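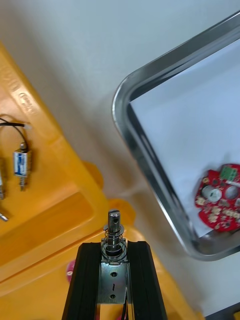

Solenoide lineal de armazón abierto, con muelle de retorno y arandela en el émbolo. A la izquierda, otras unidades en una cubeta amarilla de plástico.

Solenoide lineal de armazón abierto

Un solenoide lineal de armazón abierto es un actuador electromagnético que convierte la corriente eléctrica en un desplazamiento rectilíneo de carrera corta. Se compone de una bobina, un armazón de acero que cierra el circuito magnético y un núcleo móvil o émbolo. Se emplea en cerraduras, máquinas expendedoras, válvulas, clasificadores de monedas y mecanismos de enclavamiento.

Denominación

En catálogos en español aparece también como electroimán lineal, solenoide de tracción y empuje o solenoide tipo C, según la forma del armazón. El término inglés push-pull se aplica a los modelos cuyo émbolo puede transmitir la fuerza por cualquiera de sus extremos. El sentido de la fuerza magnética es siempre el mismo: hacia el interior de la bobina.

Construcción

El armazón se obtiene por estampación y plegado de chapa de acero, con acabado normalmente cincado o niquelado. En una de sus caras lleva orificios de fijación, a menudo dos, roscados o pasantes. Algunos fabricantes añaden una ranura entre ambos.

La bobina es de hilo de cobre esmaltado sobre un carrete de plástico y va recubierta de cinta o de una etiqueta. Los cables de conexión salen por un lateral o por un extremo y pueden acabar en punta estañada, en conector o en terminal con funda aislante.

El émbolo es una pieza cilíndrica de acero de bajo contenido en carbono. El extremo exterior suele estar aplanado y taladrado transversalmente para alojar un pasador. Una arandela o un anillo elástico retiene el muelle de retorno, que trabaja a compresión entre dicho tope y el armazón.

Funcionamiento

Al circular corriente por la bobina, el campo magnético atrae el émbolo y comprime el muelle. Al cesar la corriente, el muelle lo devuelve a la posición de reposo. La fuerza crece a medida que disminuye el entrehierro, de modo que es mínima al comienzo de la carrera y máxima al final.

En corriente continua, la intensidad en régimen depende de la tensión aplicada y de la resistencia del devanado. Esta aumenta con la temperatura, lo que reduce la fuerza disponible en servicio prolongado. Para limitar la sobretensión de desconexión se coloca un diodo en antiparalelo con la bobina.

Ciclo de trabajo

Es el cociente entre el tiempo de conexión y el tiempo total del ciclo. Un solenoide activado durante 32 segundos y en reposo durante 168 trabaja al 16 %. Los modelos de servicio intermitente admiten más potencia que los de servicio continuo del mismo tamaño, pero tienen limitado el tiempo máximo de conexión.

Almacenamiento y control

Las unidades sueltas se guardan en cubetas o bandejas. Conviene evitar tirones en los cables y golpes en el émbolo, cuya deformación aumenta el rozamiento. El control de recepción comprende la medida de la resistencia, la comprobación de la carrera y la inspección del muelle.

Véase también

Electroimán
Relé
Electroválvula
Actuador lineal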